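Holtov : Consuelo Zepeda nommée directrice générale déléguée, Ocampo conserve la présidence du conseil

Lettre aux actionnaires et partenaires — rubrique Gouvernance

Le conseil d'administration de Holtov a approuvé la nomination de Consuelo Zepeda au poste de directrice générale déléguée, avec prise d'effet le 25 avril. Le mandat est de 2 ans, renouvelable par décision du conseil. La fonction n'existait pas jusqu'ici dans les statuts ; la modification correspondante a été adoptée en mars par l'assemblée générale extraordinaire.

Consuelo Zepeda dirigeait depuis la reprise de Flirnley l'activité articles chaussants et textile de maison. Elle avait auparavant occupé des postes de contrôle de gestion puis d'achats chez Potulero, filiale de distribution du groupe. Son périmètre comprend désormais les achats, la logistique amont, la qualité et les systèmes d'information. Les finances, les affaires juridiques et la communication restent rattachées à la direction générale.

La holding familiale Ocampo, premier actionnaire, garde la présidence du conseil et ses deux sièges d'administrateur. Le pacte d'actionnaires n'est pas modifié. Les clauses de préemption et de sortie conjointe s'appliquent dans les mêmes conditions qu'auparavant.

Répartition des pouvoirs

La directrice générale déléguée engage la société vis-à-vis des tiers dans les limites fixées par le règlement intérieur du conseil. Tout investissement supérieur au seuil d'autorisation, toute cession de marque et toute sûreté consentie sur les stocks demeurent soumis à un vote préalable. Les contrats d'approvisionnement pluriannuels relèvent de sa seule signature lorsqu'ils sont libellés en euros ; les contrats en devises nécessitent le visa de la trésorerie, y compris lorsqu'une couverture est déjà en place.

Sa rémunération comporte une part fixe et une part variable. La part variable est assise sur la marge brute consolidée et sur la rotation des stocks, à pondération égale. Aucune indemnité de départ n'est prévue en cas de non-renouvellement. Les conventions réglementées figureront dans le rapport spécial des commissaires aux comptes.

Intégration de Flirnley

Le rapprochement des référentiels articles entre Flirnley et Potulero est engagé. Le catalogue commun comptera 3000 références actives, après suppression des doublons de taille et de coloris et radiation des codes sans mouvement. La codification Potulero est retenue comme norme — les fournisseurs recevront une table de correspondance avant la bascule et devront l'appliquer aux bons de livraison, aux étiquettes de carton et aux factures. Les avis d'expédition émis avec l'ancienne codification seront acceptés pendant une période transitoire dont la durée sera précisée par circulaire.

Les marques commerciales ne changent pas. Flirnley reste utilisée pour les chaussons et les articles d'intérieur, Potulero pour la distribution en magasin. Le nom Holtov n'apparaît pas sur les produits, à l'exception des mentions légales.
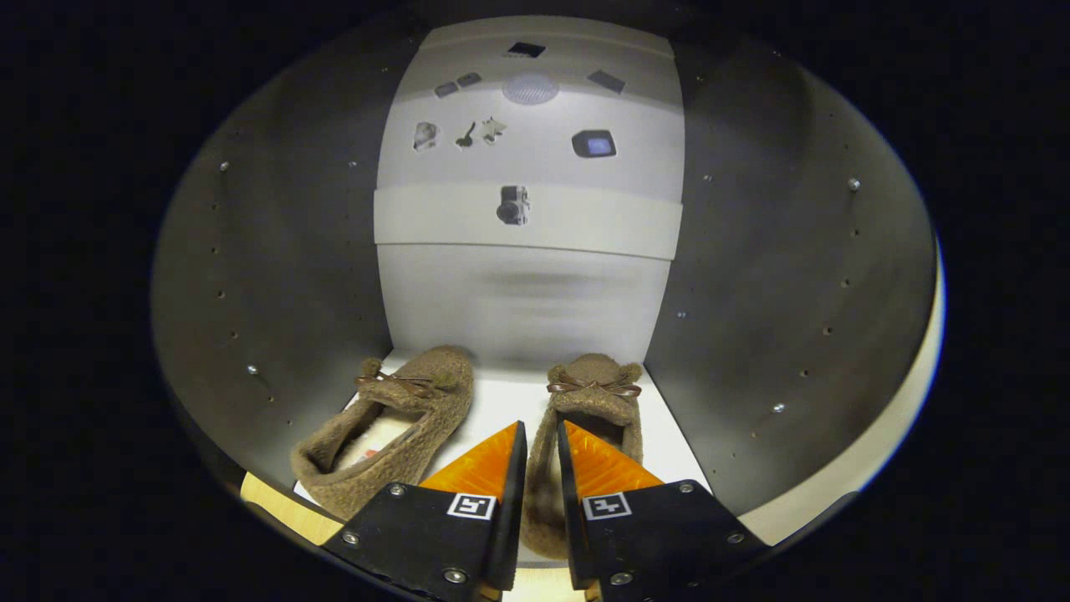 Chaussons marron, segment articles d'intérieur.

Sur le plan comptable, Flirnley est consolidée par intégration globale. L'affectation définitive du prix d'acquisition interviendra dans le délai prévu par les normes applicables. Les stocks repris ont été évalués à leur valeur nette de réalisation, ce qui pèsera mécaniquement sur la marge du premier semestre au fur et à mesure de leur écoulement. L'effet sera isolé dans la note relative aux regroupements d'entreprises.

Conditions fournisseurs

Les conditions générales d'achat sont harmonisées pour les commandes passées après la prise de fonctions. Le taux de remise de fin d'année n'est pas modifié. Le nombre de fournisseurs référencés en direct sera ramené à 20 pour le segment chaussant ; les autres passeront par la centrale de Potulero, avec maintien des encours déjà confirmés. Les pénalités de retard sont calculées sur la ligne de commande et non plus sur la commande entière.

Les demandes de référencement en cours d'instruction suivent la procédure antérieure. Les dossiers incomplets — attestation d'assurance ou rapport d'essai manquant, le plus souvent — sont renvoyés sans examen.

Les questions écrites des actionnaires sont à adresser au secrétariat du conseil. Le règlement intérieur modifié est consultable au siège et sera joint à la prochaine convocation.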